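Four months of Pana

Sunday, so the laundry's on, the tea's made, and I promised a few of you I'd write about the machine at work. It went in downstairs in February and I've been putting this off ever since, partly through laziness and partly because I kept changing my mind. (Yes, I know, February was more than four months ago. It spent the first couple of them being "commissioned", meaning it stood there with a sheet over it and a man came on Thursdays.)

For anyone new: I work at Flekaler. We hire out kit for stands, small stages, open days, school fairs, that sort of thing. Covers, drapes, stands, tables, cases, clips, endless cables. It goes out in vans, comes back filthy, and we get it ready to go out again. Downstairs is the loading bay and the racking. Upstairs is us, under the slanted ceiling, with the brick wall and the window that makes everybody fight over the radiator in winter and the fan in summer.

The machine is made by a firm called Arkemach and the model has a long number that I refuse to learn. The screen says PANA when it starts up, so it's Pana to everyone, including the boss, who held out for a while and called it "the system". What Pana does is returns. You put the crate on the belt, it reads the labels, an arm lifts things out and drops them in the right tray, and the tray goes off to the right bay. Clips, cables, brackets, feet, bolts, all the small hard stuff. Before Pana there were three of us on that after every weekend, standing up, with our fingers going black, and it took until lunch on a good Monday and most of the day on a bad one.

Now it takes one person and you're done by 10. I can't pretend I miss it. My back certainly doesn't.

So what changed? More than I thought, and in odder places. The first thing was the noise. Returns used to be where you heard everything: whose kid had been sick, who was buying a caravan, which customer had sent a crate back with half a cheese sandwich in it. You can't really have a natter standing next to Pana. It isn't all that loud, but there's a beep every time it isn't sure about something and you have to look up, and by the time you've looked back down you've lost the thread of your own story. I know more about cable lengths than I used to and a lot less about my workmates. We've tried to make up for it by having our break together properly, all at once, biscuits out, and that has been lovely, but you do have to decide to do it. Before, it just happened.

Second thing: the beep itself. When Pana isn't sure it holds the item up and waits for someone to press a button. In the early weeks it wasn't sure about almost 9 things in every crate and I wanted to throw it in the canal. It had a particular problem with our old brackets, the ones with tape on. We've still got loads of those, and whoever taped them had gone right over the labels. (It was me. I taped them.) It's much better now, mostly because we spent a whole miserable week peeling tape off brackets. So if anybody tells you the machine learned, well, maybe, but so did I, and I was the one with glue under my nails.

Third thing, the hours. This is the bit people ask me about at parties with that worried face on. Nobody lost their job. We were told that at the start and I didn't believe it, and I was wrong, at least so far. What did happen is that the early start went. We used to come in at 7 after a busy weekend and get paid extra for it, and now there's no need, so we all come in at 8 like normal people. I like the lie-in! I don't like the gap in my pay packet, and I'm not the only one. We raised it, fairly politely, and we've got some of it back as a flat bit on top, but it's less than it was. I think firms are very good at working out what a machine saves and a bit slower at noticing who used to earn that money.

The other side of it is what we do with the time. The soft stuff all stays with us upstairs, and there's a lot more care going into it. Pana is hopeless with anything floppy. Arkemach sent somebody to try it on a drape and it was like watching my nephew put a duvet cover on. So covers, bags, drapes, anything that bunches or slides about, that's hands. Checking, folding, seeing whether a seam will last another outing. We used to rush all that in whatever was left of the afternoon, and stuff went out creased and we knew it. Ramalho, who are our biggest regular and extremely fussy, used to ring up about creases practically every month. They haven't rung since Easter. I've asked for that to be written down somewhere, ideally near my next pay review.

I've also been trained up, which I didn't see coming at my age. Two afternoons with a man and a laptop, and now I'm one of the people allowed to open the side panel and clear a jam. I have a key on a lanyard. I was quite silly about the key for a while. It's mostly bits of cable tie in there, if you're wondering, and once a hair bobble.

What I'd say to anyone who's about to get one of these where they work: ask about the pay before it arrives, because afterwards everyone's busy being impressed. Ask who gets trained and make sure it isn't only the youngest. And ask for a say in where it stands, because ours was put right where we used to come in from the yard and we've all been walking the long way round ever since, through the racking, in the rain if the big door's up. There's a plan to shift it over. There's been a plan for ages.

Would I send it back? No. Ask me after a quiet winter, though, when there's less coming in and the one person on returns is done in an hour. That's the time I do worry about. We've had a meeting booked about the winter rota and it's been moved twice, and I don't love that.

Anyway, the machine's been photographed from every angle for the company newsletter and nobody ever takes one of the upstairs lot, so I'm putting one on here. More next week if I get the time, including the long-promised post about the allotment, which is entirely courgettes.
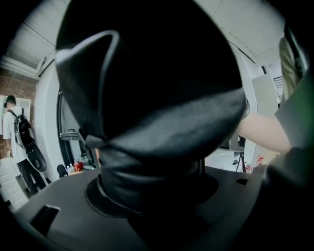
Upstairs, hands-on with the big black one. Brick wall and white shelves over on the left.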